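넬든 중앙도서관, 보드게임 대출 서비스 7월부터 전 분관으로 확대

2023년 1월 22일
공유 156 | 댓글 4

넬든시가 중앙도서관에서 시범 운영해 온 보드게임 대출 서비스를 오는 7월부터 시내 모든 분관으로 넓힌다고 밝혔다. 도서관 회원증이 있는 시민이면 누구나 무료로 이용할 수 있다.

시에 따르면 중앙도서관은 지난해 가을 보드게임 108종을 들여와 2층 종합자료실 옆에서 대출을 시작했다. 처음에는 관내 이용만 허용했으나 집으로 빌려 가고 싶다는 요청이 이어져 11월부터 관외 대출로 바꿨다. 대출 기간은 2주이며 한 사람이 한 번에 두 개까지 빌릴 수 있다. 예약자가 없으면 일주일 연장도 가능하다.

이용이 가장 많은 것은 가족용 카드 게임과 협력형 게임이다. 주말 전날에는 인기 품목이 대부분 나가고 없어 예약 대기가 걸린다. 반면 진행 시간이 세 시간을 넘는 전략 게임은 대출 횟수가 적은 편이다. 도서관은 이런 품목의 추가 구입을 줄이고, 30분 안에 끝나는 게임과 어린이용 게임의 비중을 늘리기로 했다.
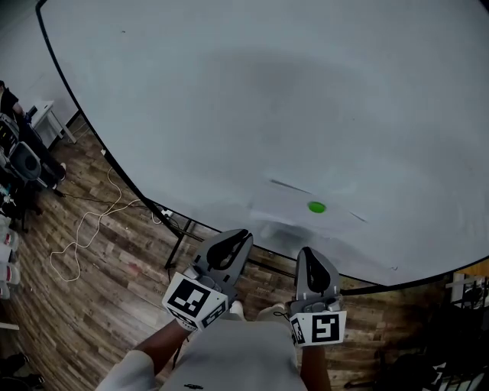
확대 대상은 도지게이트, 머키어, 티어니 분관이다. 시는 세 분관에 모두 합쳐 200종을 새로 배치할 계획이다. 도지게이트 분관은 어린이자료실이 넓은 점을 고려해 유아와 초등 저학년용을 중심으로 꾸리고, 머키어 분관은 야간 개관 시간에 맞춰 성인 이용자를 위한 품목을 더 갖춘다. 티어니 분관은 현재 진행 중인 서가 이전 공사가 끝나는 대로 대출 공간을 마련한다. 공사가 늦어지면 이 분관만 개시일이 조정될 수 있다.

분관 사이의 상호대차도 가능해진다. 이용자는 도서관 누리집에서 원하는 게임을 검색해 가까운 분관으로 받아볼 수 있으며, 도착까지는 사흘 정도 걸린다. 다만 상자의 긴 변이 40cm를 넘는 대형 품목은 소장 분관에서만 대출과 반납을 할 수 있다. 무인반납함은 사용할 수 없다. 상자가 찌그러지거나 뚜껑이 열려 내용물이 섞이는 일이 시범 운영 기간에 여러 차례 있었다고 도서관은 설명했다.

시범 운영에서 가장 손이 많이 간 일은 구성품 확인이었다. 반납된 게임은 직원이 상자 안쪽에 붙은 목록과 대조한 뒤 다시 서가에 올린다. 카드 한 장이나 말 하나가 빠진 경우에는 이용자에게 문자로 먼저 알리고, 7일 안에 가져오면 별도의 조치를 하지 않는다. 찾지 못한 부품은 도서관이 여분으로 채우고, 대체할 수 없는 부품일 때만 같은 제품으로 변상하도록 했다. 시는 확대 시행에 맞춰 변상 기준을 정리한 안내문을 각 분관에 비치할 예정이다.

연체 규정은 도서와 같다. 하루 늦을 때마다 하루씩 대출이 정지되고 연체료는 받지 않는다. 만 14세 미만 회원은 보호자 회원증이 함께 등록되어 있어야 게임을 빌릴 수 있다.

도서관은 서비스 확대와 별도로 기증도 받는다. 구성품이 모두 갖춰져 있고 한국어 설명서가 있는 제품이면 중앙도서관 안내데스크에 맡길 수 있다. 같은 제품을 이미 여러 개 소장한 경우에는 받지 않을 수 있으므로 전화로 먼저 확인하는 것이 좋다. 퍼즐과 전자 게임은 기증 대상이 아니다.

분관별 소장 목록은 6월 말 도서관 누리집에 공개된다. 새로 들여올 품목에 대한 희망 신청은 다음 달 말까지 누리집과 각 분관 신청함에서 받으며, 회원 한 명이 세 종까지 적어 낼 수 있다. 이미 소장한 품목은 신청해도 반영되지 않는다.

댓글 4

산책길
티어니 분관 공사는 작년에도 늦어졌는데 이번에는 제때 끝났으면 합니다. 애들이 기다려요.

mukdori
전략 게임도 좀 남겨 주세요. 비싸서 직접 사기 어려운 걸 빌릴 수 있는 게 제일 좋은 점인데요.

두아이아빠
지난달에 빌렸다가 주사위 하나가 소파 밑에 들어가서 문자 받았습니다. 다음 날 찾아서 갖다 드리니 그냥 넘어가 주셨어요. 감사합니다.

느린우체통
설명서만 따로 누리집에서 볼 수 있게 해 주시면 안 될까요? 빌리기 전에 난이도를 알고 싶어요.

기사 문의: 넬든 지역소식 편집부 | 저작권자 © 넬든 지역소식. 무단 전재 및 재배포 금지 | 맨 위로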